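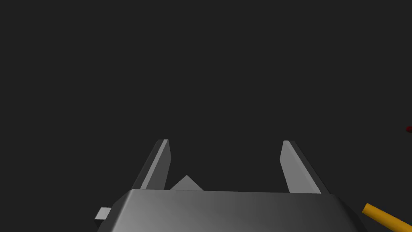

The sore wrists are gone, and so is the dread of the late shift, according to one packer at the Dateo parts warehouse in Fliltville, where automated picking started in November. Another packer on the same line said she was wary for the first two weeks and now grumbles only when the cell is down for cleaning.

February 12, 2019 – Dateo ships small spare parts for kitchen machines, and until last fall every one of them was picked out of a bin by hand. Now a gripper cell supplied by Juhl takes the night orders and a good share of the day ones. On its best day so far it handled 3619 parts, and people on the floor cheered when the number came up on the board!

What makes the project such a pleasure to follow is how much of it belongs to the packers. New picks are tried out in simulation first, in a program called Grudel, and 11 of the warehouse staff have been trained to use it. They choose how far the fingers open and from which side the gripper comes in, run the pick on screen, and pass it on to the cell when they are happy with it. So far 408 parts have been cleared this way, many of them by people who had never used anything fancier than a label printer.

The jobs have changed along with the work. Bin picking used to fill most of a shift. The same crew of 50 now spends more time on checking, repairs and returns, and the night shift has been cut to a small standby team – a move the staff had been asking for. Pay grades for those trained on Grudel went up one step in January.

Some things still go by hand, among them rubber seals and anything in a thin plastic bag. The packers have a list of those taped up by the break room door, and the seals are next in line for testing in Grudel this spring.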